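Dyeing black for the long run

Black is the hardest color to keep. The head dyer at Clokus, a garment finishing shop in Tronerano, has spent 18 years on that one problem, and she talks about it mostly in terms of water.

"People blame the detergent," she says. "I look at the rinse first. Unfixed dye sits on the fiber, and it leaves in the customer's machine."

The shop uses reactive dyes on cotton. Salt drives the dye onto the fiber, then soda ash raises the pH and the bond forms. A deep shade needs far more dye than a pale one, so more of it is left over at the end. Clokus runs two hot soaping baths after the fixing stage, with a cold rinse between them.

The town supply comes off limestone, and calcium interferes with the wash-off. A softening unit bought from Domon, a local supplier, went in last April. Before that, she says, 237 pieces from a single order of 787 had to be soaped again.

Testing is simple. A strip of undyed cotton is sewn to a sample, the pair is washed hot, and the strip is graded against a gray scale. Rubbing is tested separately, dry and then wet. "Wet is where black fails," she says. "I would accept a four dry and a three wet. Below that it goes back."
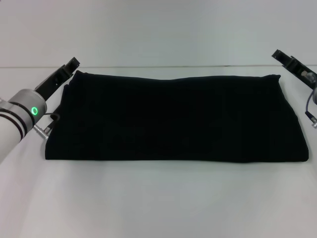

Her advice for home care is short. Turn the garment inside out, wash it cool with other darks, and keep the load small enough to move freely. Abrasion lifts fiber ends, and the raised ends scatter light, so the cloth looks gray even when the dye is still there.

She is less patient with vinegar. "It does nothing for a reactive black — the bond is already made or it isn't."

The next trial is a low-salt recipe called Vik, still at sample stage. The first results on jersey were uneven at the seams.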